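How to Pack Clothes for Long-Term Storage

Most of us have more clothes than we wear in any one season. The rest has to go somewhere, and how you put it away decides what shape it will be in when you want it again. The method on this page works for winter clothes in summer, summer clothes in winter, baby clothes you are saving for the next child, and anything with sentimental value that you don't plan to wear soon.

Set aside an afternoon for one person's wardrobe. You can split the job over two days if you do the washing on the first and the packing on the second.

What you need

Storage boxes with lids, or a clean suitcase
Acid-free tissue paper
White cotton sheets or pillowcases
Labels and a permanent marker
A lint roller
Mild laundry detergent
A notebook or a sheet of paper for the list

Acid-free tissue is sold in packs of 50 sheets at most craft and stationery stores. One pack is enough for two medium boxes. Ordinary gift-wrap tissue can yellow and pass its color on to the cloth, so leave it out.

Step 1. Sort before you wash

Take everything out of the closet and drawers and put it on the bed. Make one pile to keep out, one to store, and one to give away. If a piece no longer fits or you skipped it all last year, it probably belongs in the third pile.

Go through the storage pile again and check each piece for loose buttons, open seams and broken zippers. Repair them now if you can. If you can't, pin a small note to the piece so you remember in the fall. Use a safety pin made of brass or stainless steel. A plain steel pin can leave a rust mark that won't come out.

Empty the pockets. Paper turns to crumbs, and coins leave dark rings on light fabric.

Step 2. Wash everything

Clothes that look clean may still hold sweat, body oil, perfume or a splash of something sugary. Those marks are often invisible in March and brown by the end of summer. They also attract moths and carpet beetles. Wash or dry-clean every piece, even one that was worn for an hour.

Treat collars, cuffs and underarms before they go in the machine. Rub a little liquid detergent into the fabric, wait 15 minutes, and wash as the label says. Skip fabric softener, which leaves a coating, and skip starch, which draws silverfish.

Dry-cleaned clothes should come out of their plastic bags as soon as you get home. Hang them in an airy room for a day.

Step 3. Dry completely

This is the step people rush. A shirt can feel dry on the front and still be damp at the collar and along the seams, and one damp piece is enough to give a whole box a musty smell. After drying, leave everything on a rack overnight in a room with the door open. Jeans, hooded sweatshirts and anything with padding should get a full 24 hours.

Step 4. Pick the right container

Plastic boxes with tight lids keep out dust, insects and small leaks. They suit cotton, polyester and blends. The clothes must be fully dry, as above, since moisture has no way out.

Cotton bags and fabric boxes let air through and are better for wool, silk, linen and leather. They won't stop a determined moth, so check them more often.

Cardboard is fine for a move and poor for storage. It soaks up moisture, and some insects feed on the glue. If you have nothing else, line the box with a clean cotton sheet on all sides.

Vacuum bags save space, and I use them for polyester bedding. I wouldn't use them for wool or down for longer than a few weeks – the fibers need some room to keep their loft.

My own boxes are the 70-liter size from Sanura. They are light enough to carry when full of shirts but heavy when full of jeans, so I fill those halfway and put sweaters on top.

Step 5. Fold

Hang structured jackets and coats on wide hangers, under a cotton cover. Nearly everything else can be folded. Knitwear should always be folded, as it stretches on a hanger.

For shirts with a collar:

Close the top button and every second button below it.
Lay the shirt face down on a flat, clean surface and smooth out the back with your hands.
Fold one side in toward the middle, then lay the sleeve straight down along the fold.
Do the same on the other side.
Put a sheet of tissue across the middle and fold the bottom half up over it.
Turn the shirt over and straighten the collar.

The tissue softens the crease. Without it, a sharp fold that stays in place for a year can weaken the threads along the line.

For shirts with a print, lay a sheet of tissue directly over the design before you fold. Prints can stick to each other in warm weather and peel when you pull them apart. Try to place the folds beside the print and not across it.

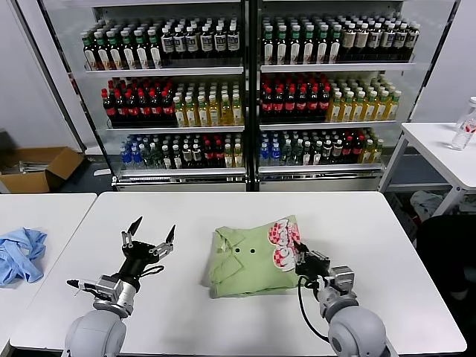
Can I store clothes on a shelf without a box?

Open shelves are fine for up to a month or so. For longer periods, cover the stack with a cotton sheet tucked in at the sides, and keep it out of direct sun, which fades the outer edge of each fold.

Step 6. Fill the box

Line the bottom with a sheet of tissue or an old pillowcase. Heaviest pieces go in first: jeans, then sweaters, then shirts, then anything delicate. Stop when the clothes reach the rim without pressing. If you have to lean on the lid, take something out.

Cedar blocks and dried lavender smell pleasant and may put off a few moths, but they do not kill larvae. If you use them, put them in a small cotton bag so the oil doesn't touch the cloth.

Step 7. Label and list

Write the owner, the season and the size on two sides of the box. Give each box a number and write its contents in the notebook under the same number. İlker Kocabaş, who wrote in from Skudosthorpe, tapes a copy of the list inside each lid, and I have started doing the same.

Step 8. Choose the place

Pick somewhere cool, dark and dry. Under the bed is good. The top of a closet on an inside wall is better than one on an outside wall. Attics get too hot and basements get too damp, unless yours is heated or has a dehumidifier. Keep boxes off a concrete floor by standing them on two lengths of wood.

Step 9. Check twice a year

Open each box every six months. Look for small holes, fine webbing or anything that resembles grains of rice. Refold each piece along slightly different lines and replace any tissue that has gone limp. If you find insects, take the box outdoors before you unpack it, wash everything at the hottest setting the labels allow, and vacuum the spot where it stood.

When you take clothes out to wear, hang them up for a day first. Most light creases drop out in a steamy bathroom. The rest need a warm iron and a damp cloth.

Page last updated 25 Sep 2018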